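Search this site Enter keywords Go

Robotics Society: spring project under way

The Clundeteo Robotics Society has begun its table-service project, in which students teach a two-armed robot to place packets and small dishes where a person might reasonably want them.

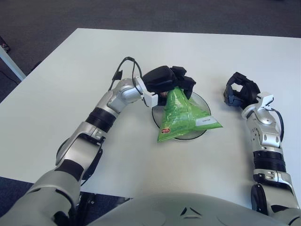

Homa Nikzad told the February meeting that crisp packets had proved far harder than boxes, as the fingers must close on the crumpled edge without squeezing the contents, and she asked that the bag exercise be kept in the programme until every pair had attempted it. The meeting agreed.

Each pair will now record 50 attempts with the left arm before moving on to tasks that require both. The current exercise is to lift a snack bag by its top and set it down on a clear glass plate. Attempts are to be entered in the Meson logbook on the day they are made, including those abandoned part way.

Ankit Vashisht will lead the introductory session for new members, and Zofia Rutkowska has agreed to look after the bookings for the table. Members are reminded that sessions not claimed within ten minutes of the start may be given to another pair.

A grant of £525 has been received from the Wasilewska Fund towards replacement finger pads and cables.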